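I'd been meaning to talk to Jasmina Mujić for ages. She looks after the planner in Grimura, the open toolkit that a few of us lean on for pick-and-place work in simulation, and if you've ever filed a bug against it you've probably had a polite and slightly alarming reply from her at two in the morning. We finally got a call in on 13th July. I had tea and she had a build running.

I started with the question everybody on the list asks me, which is why the new release dropped the old grasp sampler.

"It was slow and I was tired of it," she said. "It tried 1000 candidate grasps, scored the lot, and then the arm couldn't reach the best ones anyway. You'd watch it think and think and then give you number 190 on the list."

The replacement checks reach first. It asks the arm model what it can get to, throws away the rest, and only scores what's left. Damián Paredes wrote the first version over a couple of weeks in March, and Jasmina says she rewrote half of it and then put most of his half back. (I've done that to people. It's humbling!)

I wanted to know about perception, as that's where my own stuff falls over. My planner is fine and my masks are rubbish. She laughed at that for rather a long time.

"Yours and everyone's. People test the detector on views where the object sits nicely in the middle. Then the wrist turns and you've got a bit of wall and half a chair, and the detector still feels it has to say something. We had to teach it to say nothing."

So Grimura now has a "no target" state, and the planner treats it as a proper answer. The arm holds, asks for another view, and after 5 of those it hands control back to whoever called it. Snežana Vlachou argued for 2. They're still arguing, as far as I can tell.

We spent a while on Stulley, the little log viewer that ships alongside. I'd always ignored it. Jasmina thinks this is why my masks are rubbish.

"Open the views. Don't look at the success rate, look at what the thing was looking at when it made up its mind."

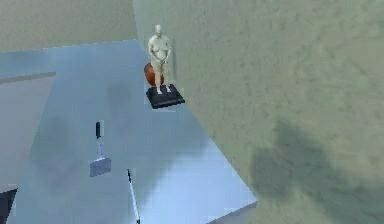
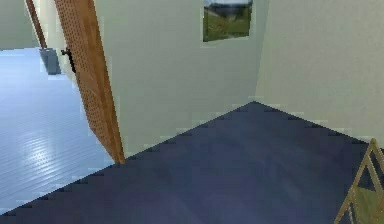
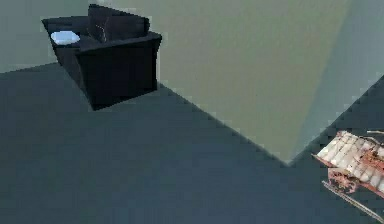

She has a habit of going through a run like this before she lets herself touch any code, and she keeps notes in a plain text file with no headings. I asked if I could see it and she said absolutely not.

What about real hardware? Vesela Papadopoulos has been porting the controller side, and the sticking point is timing. In simulation the gripper closes when you tell it to. On a real one there's a delay, and the delay wanders – so the planner needs to wait for a contact signal before it starts the lift.

"I thought that would be an afternoon," Jasmina said. "It's been most of the summer. Vesela is very patient with me."

The next release should have the contact wait switched on by default, with a flag to turn it off for people who only work in simulation. The flag doesn't have a name yet. She's open to suggestions on the list, within reason.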